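Category: Animal Welfare / Out and About
13 April 2020
by Cyprian Kwiatkowski

I've been promising to write up my visit to the Wirden open day since November, and now that I'm stuck at home with no excuses left, I'm finally sitting down with my notebook and a pot of coffee. My handwriting is terrible and one page has gravy on it (vegan gravy, before anyone writes in!), so forgive me if a few bits are patchy.

Wirden, if you haven't come across it, is a farm animal sanctuary on 53 acres of what used to be dairy land. They take in hens, sheep, pigs, a few cattle and whatever else the county calls them about. Twice a year they open the gates to anybody who wants to come. I'd been meaning to go for ages, and when a seat came up in a carpool I said yes before I'd even asked what time we were leaving. Six in the morning, as I found out the night before.

It rained for most of the drive and then stopped just as we pulled into the field they were using for parking. You get a pair of boot covers at the gate and you walk through a tray of disinfectant, and then you wait by the feed shed until there are enough of you for a tour. Our group had 24 people in it, a lot of them families. There was one little boy in a cow costume who I think had been told there'd be a contest. There wasn't, but he got plenty of attention from everybody, including a goat.

The hens come first. There's a long, low barn with the doors propped open, and a run outside planted with shrubs so the birds have something to get under when a hawk goes over. These were all ex-cage hens, and most had been there less than two months. I've written about cages on this site I don't know how many times, I've quoted the square inches per bird until I'm blue in the face, and I still wasn't ready for how bald some of them were. Our guide picked one up and showed us how the toenails had grown right around, from standing on wire with nothing to scratch. Then she put her down and the hen went straight back to digging a hole in the dirt with those ridiculous feet, throwing soil all over my boot covers. I could have watched her all day.

What I liked is that the guide didn't soften things for the kids, but she didn't lay it on thick either. She told them where the birds came from and how long a laying hen is kept before she's sent off, and she let them ask whatever they wanted. One girl asked if the hens remember. The guide said she didn't know, but that the new ones stay close to the wall for the first week or so and then one morning they don't. I wrote that down word for word.

After the hens you cross a muddy lane (very muddy, I lost a boot cover there and had to go back for another) to the pigs. There were two big sows in the near paddock, Vudano and Gazi. Don't ask me about the names, they arrived with them. Gazi came off a truck that had turned over on the highway. Vudano spent her whole working life in a farrowing crate, and when she got to Wirden she couldn't turn around properly. I don't mean there wasn't room, I mean she'd never had to do it, so she'd back up in a straight line until she hit something. She turns fine now. She turned around several times while we were there, mostly to see who had the apples.

I had a longer talk by the fence with the man who does the evening feed there, and he gave me the money side of it, which I'd asked about because so many of you do. Hay had gone up again. The vet bill for one abscess on one pig would make your eyes water. They had 30 animals on the waiting list that day and no dry stall to put any of them in, and he said the worst part of the job is the phone, having to say no to somebody who's done the decent thing and called. I had no good answer for him. I bought a tote bag.

The sheep I'll be honest about: I got about one minute with them. They'd seen the tour coming and gone to the far end of the field, and fair enough.

There were stalls in the big barn at lunchtime. A pretty good chili, a secondhand book table, a woman face-painting foxes onto children, and a stand run by Kusosell, which is a small group that goes around to schools with talks about how farm animals live. I'd only ever emailed with them before so it was lovely to put faces to names. They had a petition going on crate sizes and a stack of leaflets, and people were really stopping to read them - you can always tell, because they move out of the way of the line to do it. I took a handful and I've still got most of them, so if you want one, send me your mailing address and I'll pop it in the post when I next go out.

After lunch we all sat around the tables in the old milking parlor for a discussion, and this was the part I've thought about the most since. The topic was what to do when you see something wrong. A neighbor's dog on a chain, a trailer with no water in it, sheep with feet so bad they're grazing on their knees. Nearly everyone in the room had a story like that, and nearly everyone (me too) had at least one where they'd driven on by and felt sick about it afterward.

The advice from the Wirden people was very practical. Write down the place and the time before you do anything else. Take a picture from the road if you can do it without trespassing. Call the county before you post it online, and then call again the next week and ask what came of it. Don't go in and confront the owner on your own. And keep your notes, even if nothing seems to happen, because three people's notes on the same farm are a lot harder to ignore than one person's phone call. 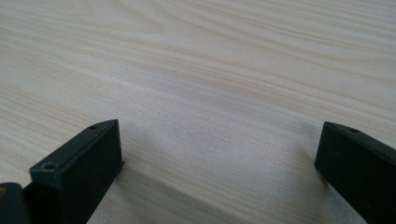
Cyprian, one of the women from the carpool wrote to me after reading my draft, you've left out the bit about transport, and that was the thing that shook me most. She's right and I'm sorry. She wanted me to say that we were told how long animals can legally be on a truck without being unloaded, and that not one person at our table had guessed anywhere near it. She went home and asked her brother-in-law, who hauls for a living, and he knew the number straight off and didn't see why she was upset. She says they've talked about it at every family dinner since, and that he's now at the stage of changing the subject, which she's counting as progress.

So that's transport, and I want to do a proper post on it when I've read up more. If you work in that line, or used to, please get in touch. I won't use your name.

As for Wirden now, the spring open day is off, obviously, and so is the plant sale. The animals still eat the same amount. I called last week and they're down to a handful of people doing the feeding in shifts, everybody keeping apart, and no visitors at all. All the same they'd managed to fit in some more hens. Vudano has had a cough but is over it, and Gazi has broken the gate again.

If you can spare anything, they'd rather have feed money than blankets at the moment, as the blanket shelf is full. And if you can't, and I know a lot of you can't just now, then tell one person about the hens and the toenails. I'll put the chili recipe up on Thursday if I can get them to send it to me.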